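Tarkgate School of Law
Commercial Law, Part Two
Handout 4: Confidentiality agreements between businesses
Module tutor: Cristian Quispe

Scope of this handout

This handout covers the written agreement by which one business promises another to keep information secret. It should be read after Handout 3, which dealt with the general duty of confidence. The law stated is that of England and Wales. Confidentiality between employer and employee is left to Handout 6, and disclosure in the public interest is mentioned only briefly.

Students are expected to have read the sample agreement in the module folder before the lecture. Clause numbers in these notes refer to that sample.

1. Why the parties use a written agreement

The courts will protect confidential information in the absence of a contract. A claimant must in general show that the information had the necessary quality of confidence, that it was passed on in circumstances which created a duty, and that it was used or disclosed without permission. The Trade Secrets (Enforcement, etc.) Regulations 2018 stand beside that older law and apply to information which is secret, has commercial value through being secret, and has been the subject of reasonable steps to keep it so.

A written agreement makes the second of the three requirements easier to prove. It records that the recipient knew the information was given in confidence, and it sets the purpose for which the information may be used. It may also assist a claimant under the Regulations, as evidence of the steps taken.

An agreement does not turn public knowledge into a secret. Where the material is already in a published brochure or patent specification, a court is unlikely to hold that the duty of confidence attaches to it, whatever the label on the front page says. 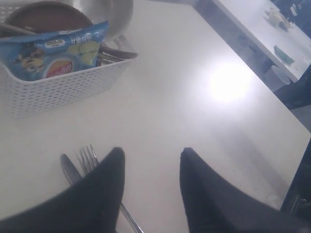 Does a confidentiality agreement have to be signed before the first meeting?

There is no rule of law to that effect, but early signature is strongly advised. If information is handed over first, the disclosing party must rely on the general duty of confidence for that earlier period, unless the agreement is drafted to reach back and cover it. Clause 2.3 of the sample does so in express words.

2. One-way and mutual agreements

In a one-way agreement only the recipient gives promises. In a mutual agreement each party is both discloser and recipient. Mutual forms are often thought fairer and are signed more quickly, but a party which expects to disclose a great deal and receive very little should consider whether it wishes to take on duties of its own.

Consideration should be checked in every one-way agreement. The usual analysis is that access to the information is given in return for the promise. Where the information has already been handed over and nothing further is to follow, the point is open to attack, and the document should be executed as a deed.

3. The definition of confidential information

Most disputes over these agreements begin with the definition. Three approaches are met in practice.

The wide definition covers all information disclosed in connection with the stated purpose, in any form. It favours the discloser. Its weakness is that a recipient may argue it cannot tell what it is bound to protect.

The marked definition covers only documents stamped or headed as confidential. It favours the recipient. Speech is a common source of difficulty, and many agreements require that anything said aloud be confirmed in writing within 30 days if it is to be protected.

The scheduled definition lists the protected material. It is certain in its effect and is suitable for a single technical process, though it must be kept up to date.

The usual exceptions follow the definition: information which is or becomes public otherwise than by breach, information the recipient already held, information received from a third party free to disclose it, and information developed independently. A careful draft states who must prove that an exception applies. Clause 1.4 of the sample places that burden on the recipient and calls for written records. Students should note the words "in the combination disclosed" in the same clause. Single facts may be public although the way in which they have been put together is not.

4. Permitted purpose and permitted recipients

The promise has two limbs, and both should appear. The recipient promises to keep the information secret, and it promises to use it only for the permitted purpose. An agreement which contains the first limb alone leaves room for the recipient to use the information inside its own business without telling anyone.

The purpose should be stated narrowly. "To discuss possible business between the parties" gives very little control. "To decide whether to take a licence of the Wustach sealing process" is a great deal better.

Disclosure to staff and advisers is normally allowed on a need-to-know basis. The discloser will wish the recipient to answer for any breach by those persons. Group companies should be dealt with by name or by a clear definition, and the same holds for lenders and insurers.
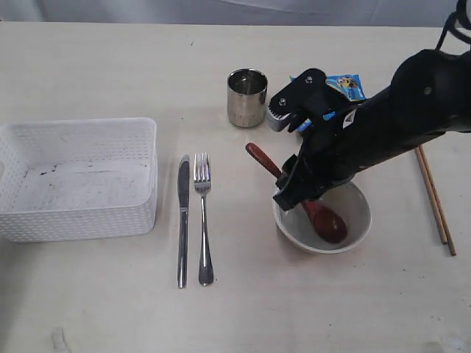
What happens if a court orders the recipient to disclose the information?

The recipient must obey the order. Most agreements say in terms that disclosure required by law, by a court or by a regulator is not a breach, and require the recipient, so far as it lawfully can, to give the discloser prior notice and to disclose no more than is required. The discloser may then apply to the court for suitable protection, such as a limit on who may inspect the documents.

An agreement cannot be used to prevent a worker from making a protected disclosure, or to stop a person reporting a crime to the police. It is good drafting to say so.

5. Duration

Two periods need to be kept apart. The first is the period during which information may be disclosed under the agreement. The second is the period for which it must then be kept secret. A draft which states one "term" and leaves the reader to guess which is meant should be sent back.

A fixed period of secrecy is common for commercial and financial information, which loses its value with age. It is dangerous for a trade secret, as the recipient may argue that it is free to use the material once the period has ended. The sample deals with this in clause 7 by setting a fixed period for general information and leaving the duty open-ended for the technical material in Schedule 1, for as long as that material remains secret.

6. Return and destruction

The recipient should be bound to return or destroy the information on request. Allowance is normally made for back-up copies made automatically and for one copy kept to meet legal or regulatory duties, on terms that the duty of confidence continues to apply to both. Notes and reports prepared by the recipient which contain the information should be covered as well. They are easily forgotten, and the recipient may be unwilling to hand them over where they also contain its own material. Destruction confirmed by a director in writing is the usual compromise.

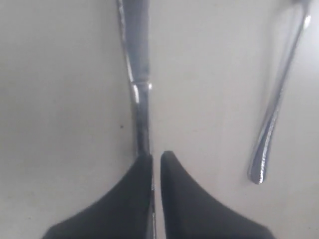
7. Remedies

The remedy most often sought is an injunction. On an interim application the court will ask whether there is a serious question to be tried, whether damages would be an adequate remedy, and where the balance of convenience lies. Delay counts against the applicant. A clause stating that damages would not be adequate is helpful, though the court is not bound by it.

Damages for breach of contract are meant to put the claimant in the position it would have been in had the contract been performed. Where loss is hard to prove, the court may in a suitable case award the sum which the parties would reasonably have agreed for release from the promise. An account of profits may be available where there has also been a breach of the equitable duty.

Clauses fixing a sum payable on breach must be tested against the rule on penalties. The question is whether the sum is out of all proportion to any legitimate interest of the innocent party in having the promise performed.

8. Problem for the tutorial

Varkik makes industrial seals and owns the Wustach process. Amrani is thinking of taking a licence. The parties sign a mutual agreement in the sample form, save that the definition is limited to documents marked "Confidential" and clause 2.3 has been struck out.

Before signature, an engineer from Varkik explained the curing stage of the process to two managers from Amrani over lunch. After signature, Varkik sent a technical file of 17 sheets. The covering letter was marked "Confidential" but the sheets were not. Talks ended in August. Amrani has since begun to sell a seal of its own, which Varkik believes was made with the help of both the conversation and the file. Amrani states that the curing stage was described in a trade journal before the lunch took place.

Prepare notes on the following points.

Whether the conversation is protected by the agreement, by the general law, or by neither.

Whether the marking on the letter extends to the sheets enclosed with it.

The effect of the journal article, and who must prove its contents.

The order in which Varkik should take its first steps, and what evidence it should gather before writing to Amrani.

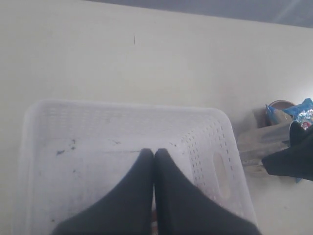
Answers should deal with each head of claim in turn and should refer to the clause numbers of the sample where they apply. Credit is given for stating which facts are missing and how they would alter the advice. Students who conclude that an injunction should be sought must address delay and the likely undertaking in damages.

9. Assessment

The written exercise for this part of the module is marked out of 100. It consists of a short confidentiality agreement, drafted on instructions to be released after the tutorial, and a note to the client explaining the choices made on definition, purpose and duration. The note should be in language that a person without legal training can follow. Precedents may be consulted and must be acknowledged. Wording taken from a precedent without being adapted to the instructions will receive little credit.

Questions on this handout should be sent to Cristian Quispe through the module page before the tutorial. Handout 5, on licences of know-how, will be placed in the module folder once the tutorial groups have met.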